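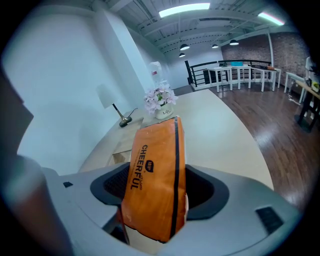 I have been meaning to write about the snack drawer for a good six weeks now, and every time I sit down to do it somebody wants a cup of tea or the phone goes, so you'll have to forgive me if this one rambles (more than usual, I mean!).

If you were reading back in October you'll remember I was on a mission to get packets off the tabletops. I love a packet, I do, and the noisier and brighter the better, but they slither. You put one down next to a nice lamp and by the end of the day there are four of them and a receipt from Prulloston and a pen that doesn't work, and the lamp may as well not be there.

So the rule is that a packet lives in a box, and the box lives low down or in a drawer. I got the idea from my aunt's place in Tapley, where she kept her baking things in long wooden trays that had once held seed envelopes. You could pull out a whole tray at a time and flip through it like a card file. I wanted that exactly, and I spent 38 dollars at the flea market in Unstead trying to get it, which I still think was fair.
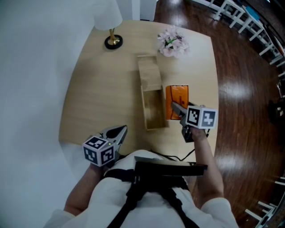
Orange packet, wooden box, light wooden table.

A long box does want things standing on edge, I've found. Lay them flat and you only ever eat from the top layer, and then one day you get to the bottom and there's a pouch of something from two summers ago. On edge, tallest at the back, with the writing facing you. It took me about 30 minutes the first time, and most of that was stopping to read the backs of things.

Drawers are a bit different. I like a shallow one for the single packets, the ones you grab on your way past, and I leave it half empty on purpose so it doesn't jam. And then the top of the cabinet gets to be pretty! A lamp, a few flowers in a vase, and artificial ones are just fine, I've made my peace with those. They never drop petals in the drawer.
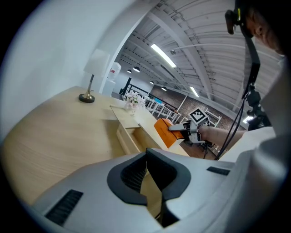

Photo: Kinuvden

My other half thinks the whole business is silly and goes on leaving crackers by the sink. We're working on it. Next I want to tackle the tea, which has spread over two shelves and a cookie tin, and if any of you have a way of keeping the loose kind tidy, please do tell me in the comments.

312 shares
6 comments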